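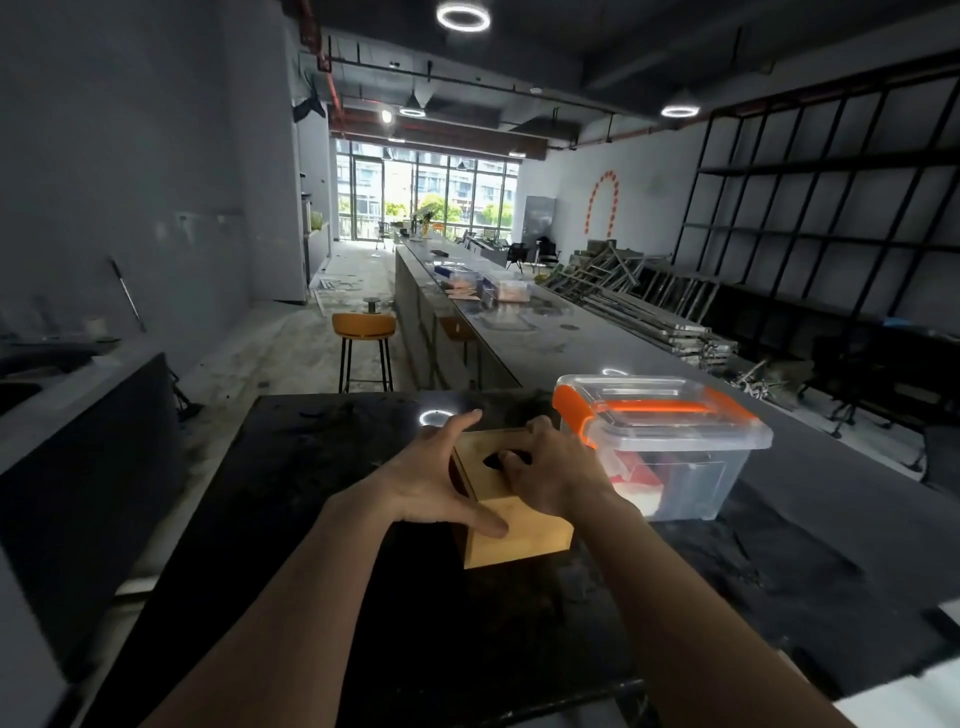

About Prumden Nest Boxes

Print this page | E-mail this page

Prumden makes nest boxes for parrots, owls, gliders and small insect-eating bats. We sell to councils, Landcare groups, schools and anyone with a decent tree in the backyard. The workshop is in Bradlow, on the flat side of town near the old grain siding, and we have been there for 17 years.

The business began with a single order from a farm at Wornasholm, where most of the old river gums had been cleared and the rosellas were trying to nest in the shed wall. Hollows of the right size can take well over a century to form in a eucalypt. A box is a poor substitute for an old tree, but birds will use one if the entrance, depth and position suit them.

What we make

There are 38 designs in the current range. Entrance size is the main difference between them, followed by internal depth. Boxes for hollow-nesting birds have a rough ladder cut into the inside wall so that fledglings can climb out. Bat boxes have a narrow slot underneath. We also make a plain training box called the Ding, which schools buy as a flat kit and put together in class with screws and a hand driver.

We do not use treated timber or interior paint. Outside surfaces can be left bare or coated in a pale water-based acrylic, which we recommend for anything facing north or west.

Installation and monitoring

Our own crew installs boxes within two hours' drive of Bradlow. Further out, we work with licensed arborists and supply the hangers. To date we have sold about 3,000 boxes, and 116 of those are on our monitoring round, checked each June before the main breeding season. Boxes taken over by feral bees or mynas are cleared and sometimes moved.

Visiting

The workshop is open to the public on weekday mornings. Parking is off the laneway — please leave the roller door clear for deliveries. School groups are welcome but need to book a term ahead. Seconds are sold at the front counter when we have them, and we can't hold them over the phone.

Shares: 17 | Comments: 0

Last updated: Fri 9 November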